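The Loaner

Kaj Hafstein had 80 lines to fill and a pair of Tonari grippers to fill them with. Grolero sold them as a kit: two hand-held grippers, two cables, a booklet. You did a job with the grippers in your hands, the recordings went to a robot, and the robot was supposed to learn the job. The price was 968 for the pair. Kaj thought that was high.

The loan note said 20th June was the return date. The note also said the pads had been used by other reviewers, and please not to mark the kit down for it. Kaj wrote that in the notebook and marked it down anyway.
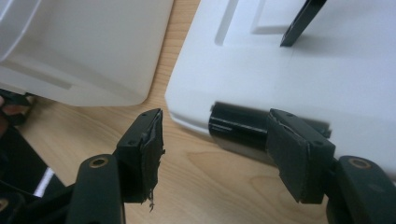

The Tonari at the table. The foam on both pads is worn.

Joseph read the booklet aloud from the doorway. He had sold kitchen equipment for most of his life and he liked a booklet. This one had a page at the back where customers wrote in and Grolero wrote back.

"Read me the one about the cables," Kaj said.

"They're all about the cables."

"Then read me a different one."
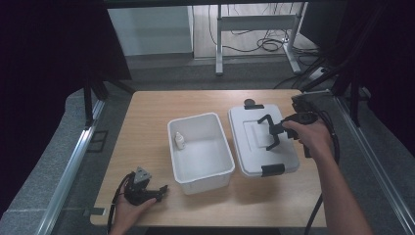
"Do I need to own a robot before I start recording?"

"You can record with the grippers alone and add a robot later."

Joseph turned the page. "That's decent of them," he said.

Kaj squeezed and let go, squeezed and let go. The left hand was slower than the right. The job sheet had 45 tasks on it, most of them some form of picking a thing up and putting it down somewhere else. Kaj had sworn at task three and gone back to it after lunch. The hinges were good. The grip tired the thumb — worse than the old Erotach, which at least had a decent trigger. The foam was the real complaint, and it would go in the first paragraph, where Grolero would see it,

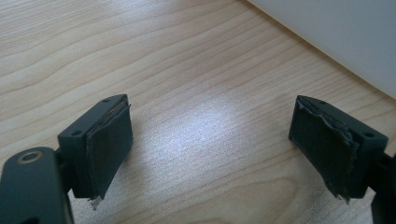 and where Joseph, who read every review in the magazine and remembered the bad ones, would see it too.

"You'll be hard on them," he said.

"I'll say the foam wears. I'll say it's a good tool with cheap foam on it."

"In November you called a toaster dishonest."

"It was."

Joseph put the booklet down and came over to look. He asked whether he could have a turn. Kaj said after this one, 40 minutes at most, and bent over the table again.
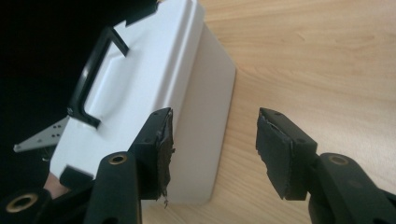
Left finger against the box, right finger still open.

The review ran at 80 lines. Joseph's thumb was sore until the weekend, and he asked twice what the kit would cost secondhand.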